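## About Jorkilus

Computer repair and rebuilds, Ridgeway. Started by Tavion Lindgren in a spare bedroom, now in the old Cavik shoe store on Siststead Road. Door's on the side. Ring twice.

What we do: desktops mostly. Cleanouts, new drives, more memory, dead power supplies. Office towers other shops tell you to toss. Laptops if we have time, phones no.

Prices

- Look inside and a quote: $60, comes off the bill if you go ahead
- Full rebuild with a drive swap: $395
- Schools and libraries: call, we do batches

We've fixed 3,000 machines so far, 700 of them for the Ridgeway schools. Most went back to the same desk. Old parts get pulled and tested and go on the shelf, so if you need an odd bracket or a drive cage for something out of production, ask, we might have teh one.

Back up your files before you bring it in. Please. Write your password on the tag too. We're closed the first two weeks of October, Tavion's moving the benchs around again.

Page updated 09/07/2019

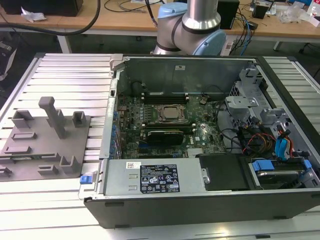
Dell tower on the bench, side panel off.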